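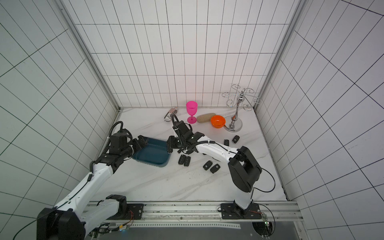 My mother-in-law asked me over dinner in February when she could finally buy something that would clear her kitchen counter, and I've been chewing on it ever since. She has 536 square feet of condo and most of it, I swear, is covered in small stuff that belongs in some other spot.

I told her not yet, and then I felt bad, so let me try a longer answer.

The big motions look pretty good these days. Arms can reach, they can swing around without whacking each other (mostly!), and they'll do the same move 1000 times without a sigh. I spent nine years on the packing line at Skandberg before my knees gave out, and I would have loved a partner like that. But a packing line hands you the same box every time. A counter hands you a bowl, a glass on a skinny stem and somebody's car keys, all in the same square yard.

Keys are my favorite test, and not a fancy one. Pick them up, put them in the tray, done. My grandson could do it at two. But a key fob is small and smooth and lies nearly flat, and when two of them are snuggled up together, the fingers have to get in between without shoving the neighbor across the table. I do that without looking, usually while hunting for my glasses.

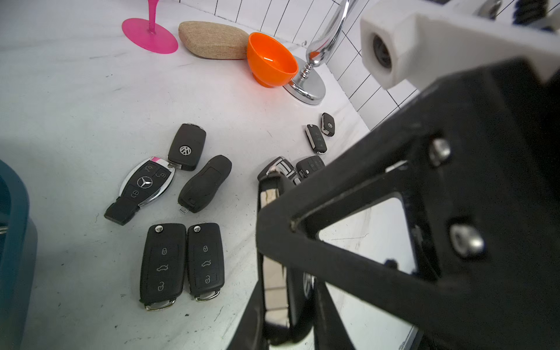
*Getting in close with the keys. The Mercedes one still has its blade sticking out.*

My old line buddy Mulugeta Tufa thinks I'm too gloomy. He reads everything on this subject and sends me most of it (46 links last month, bless him), and his view is that sorting small parts will come to shop floors first and kitchens a good while later. I think he's right about the order. A shop can put everything on one flat table under good light, and my mother-in-law is never going to live that way.

So for now she has a ceramic dish by the door, and I've promised to come over and help with the rest of the counter. She's making the lentil soup.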